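4.2 Does a single group brand help recall?

Agencies often claim that placing several firms under one name makes each of them easier to remember. We found little to support this. Of 500 customers surveyed after the Dokance rebrand, 287 could name the group, but far fewer could say what any of its firms sold.
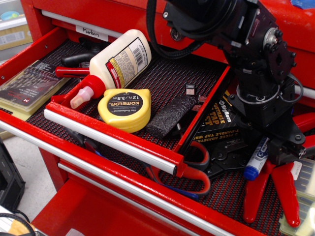 The agency's own report gives a brighter picture. It counts anyone who picked the logo from a list – a much easier task than recalling it unaided – and it leaves out the Clultville branch, where the old signs stayed up until December.

Gurkus and Campbell raise a similar problem. Both redesigned their websites in the same quarter as a price cut, so a rise in visits can't be credited to the new look alone.

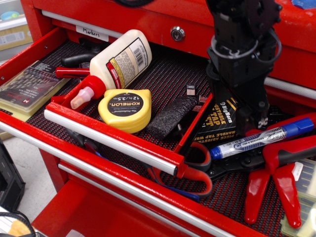 Figure 3. Tool chest drawer. Photo: the authors.

A fair test would need a control group of at least 200 customers who never saw the new site. None of the three firms kept one, and we treat their stated gains with caution.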